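The Red One

My aunt Laimutė Grigaitė left me her house in Mondham, a jar of foreign coins and every piece of clothing she ever bought. I got the keys in May and didn't open a closet until the leaves were down, so you can see what kind of niece I am.

When I finally started, I did it the way she would have - everything out on the white table, in a heap, in front of that wallpaper she loved with the big brown and gray-blue leaves.
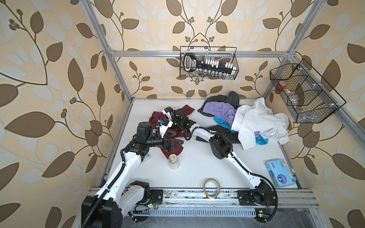
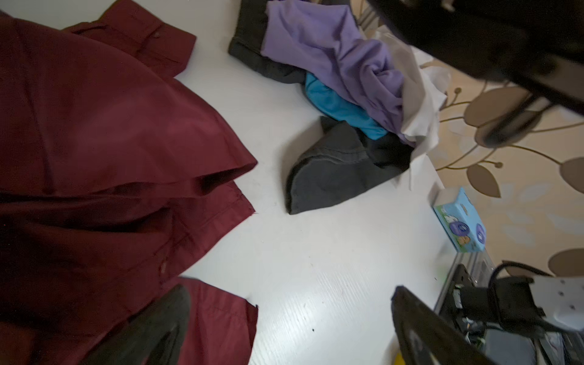
1. What goes on the table

The dark red one was the first thing I really looked at. I remembered it, or thought I did. She had it on in the car when we drove to Deltidcombe, the year I was 15 and not speaking to my mother, and she talked the whole way about soup so I wouldn't have to talk about anything. Seven hours of soup! I know more about barley than any person needs to.

"That isn't the Deltidcombe one," said Khôi Nông, who had come over from next door to help and had so far helped by eating my crackers. "She wore green to Deltidcombe. There's a photo of it in my hall."

"Why is there a photo of my aunt in your hall?"

"It's a photo of my dad. She's just in it, kind of laughing at him."

I went over and looked (of course I did, I put my shoes on and everything) and there she was, laughing at Mr. Nông beside a parked car, and her sleeve was green. So I had been carrying around the wrong color for most of my life. I stood in that hall way too long. Khôi's dad asked if I wanted tea and I said no and then drank some.

2. What goes in the box

By the time we got back it was getting dark and I had lost my nerve for the heap. There was a purple thing I couldn't picture her in at all, and something turquoise that she must have bought for a party and I'd love to know whose. Khôi folded. I mostly picked things up and put them down again.

I had promised two boxes to Teodoro Tan at the thrift store by the end of the week. He'd already called twice, very polite, and both times he told me to take as long as I liked and then told me what time they closed.

"You could keep just the red one," Khôi said.

"It's not even the right one."

"So what did she wear it for?"

I had no idea. I tried the closets again, as if there'd be a label. What I found instead was an envelope of receipts, every one folded in half, and down near the bottom was one from a shop called Tsuchiya for a single item, red, 153 and some change. That was a lot of money for a woman who washed out her sandwich bags. On the back she had written, in her tiny slanted hand, "for when L. comes home."

L. is me. Everyone calls me Lina, but she never did, she used the whole long name like she was reading it off a certificate - Laimutė, the same as hers.

I tried to work out when I'd come home. There was the Christmas I only stayed one night. There was the time I drove up for the funeral of her friend and left before the coffee. I honestly couldn't remember what she had been wearing at the door either time, and I went through both of them slowly, the porch light, the mat, her hands. I could get her hands. I couldn't get the sleeves.

Khôi read the receipt and put it back in the envelope and said he was going to see if his dad had any more of those crackers, and he was gone for a good long while, and I was grateful to him.

When he came back I had one box taped up. The red one was in my lap and I was doing up its button and undoing it again.

"Is there any barley in this house?" I asked him.

He went to look.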